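Mellenora Textile Reuse
February 13, 2018

1/ Mellenora Textile Reuse is pleased to share its updated guidance on folding and donating corduroy clothing. Donors gave 2652 garments during our last collection period, and 393 of them were corduroy. The following posts apply to pants, overalls and skirts.

2/ Please empty all pockets and close any zippers before folding. Pull-on styles with an elastic waistband need only be turned right side out. A bed is a suitable work surface, as most kitchen tables are too short for a full pant leg.

3/ Lay the garment sideways and find the waistband first. Straighten it by hand and let it rest at its natural width. Elastic that is stretched flat and folded under weight may lose its shape in storage. 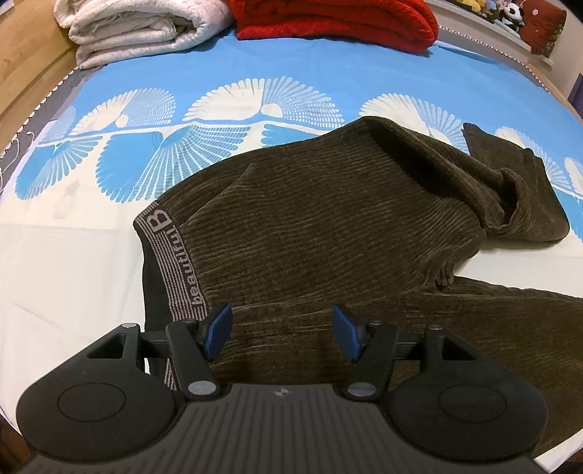

Corduroy pants with a striped elastic waistband, laid sideways.

4/ Next, straighten the legs one at a time. Work from the crotch toward the hem and smooth in the direction of the ribs. Folds left inside a leg become hard creases once the garment is packed, and creased corduroy shows a pale line where the pile has been crushed.

5/ Donors have asked whether corduroy should be ironed before drop-off. It should not. A hot iron flattens the ribs. Our sorting room at the Jokell Street building has a steamer and will treat any garment that requires it.

6/ Once both legs are straight, place one over the other, then fold the hems up to the knee and the knee up to the waist. Thick corduroy does not hold a third fold well. If the fold springs open, leave it and place the garment at the bottom of the bag. 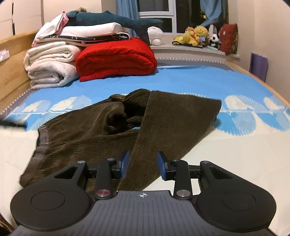
Keith Tomoana replied that he rolls his corduroys from the hem up and has never had a crease, and he asked whether rolled pants would be accepted.

7/ Rolled pants are accepted — please roll loosely and do not use rubber bands. Staff must unroll each pair to check the seams, so a folded garment is still preferred where the donor has the time.

8/ Size labels should remain in place. Where a label has been removed, please pin a paper note to the waistband with the size, if known. Almost 2000 items arrived last year without a size, and each had to be measured by hand.

9/ Corduroy may be brought to the Jokell Street building or to the Amini Road counter. The Ativell location does not take clothing at present and will resume in May. Bags should be tied and marked CORDUROY on the outside.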